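Workshop notebook, Wednesday, October 1, 2025

The Rusetton is back on the stands, for those keeping score. I am not keeping score.

Engine first. The 1492 cc four went in on Monday with the new mounts, and it sits 14 mm lower than the old lump did. Good for the handling, bad for the sump, which now hangs under the rear crossmember like a dog's tongue. Visitación Mateos wants to trim the sump and weld in a baffle. I wanted to raise the car. She pointed out that the car was built low on purpose, and I had no good answer to that.

Warm-up fine, oil pressure steady to 3000 rpm, then the needle wanders. Suspect the gauge. I always suspect the gauge, and in August I was wrong and it cost us a set of bearings, so the mechanical one from the Gillies kit goes on before anybody touches the throttle again.
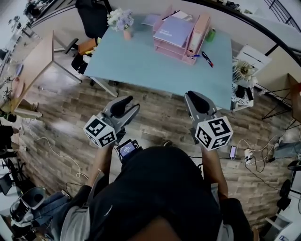
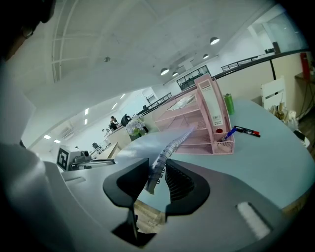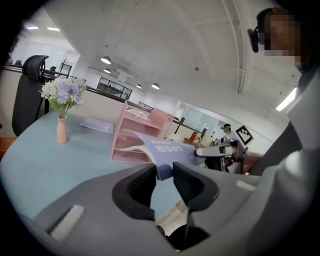

Handheld grippers, all three; the booklet is in the last one.

Gear linkage: still vague. Second is somewhere near the driver's left knee, third is a rumor. Okbridge sent 2 rod ends, one of them with a left-hand thread, as ordered, and I then spent most of the morning trying to tighten it the wrong way. Fitted now. Better, though there is still slop at the firewall bush. Will turn a new one from bronze if the lathe is free.

Rear body section: hinges line up, latches don't. Filed the driver's side striker and it closes with a thump. Passenger side closes if you lean on it and think kind thoughts.

Brakes bled twice. Pedal firm. Left rear nipple weeps a little – keep a rag under it and look again tomorrow.

Fledthorpe hill climb entry form is still on my desk, unsigned. They want a weight. We don't have one until the seats are in, and the seats are waiting on Visitación's brackets.

To do: mechanical gauge, bush, sump drawing, brackets. Find the 13 mm socket.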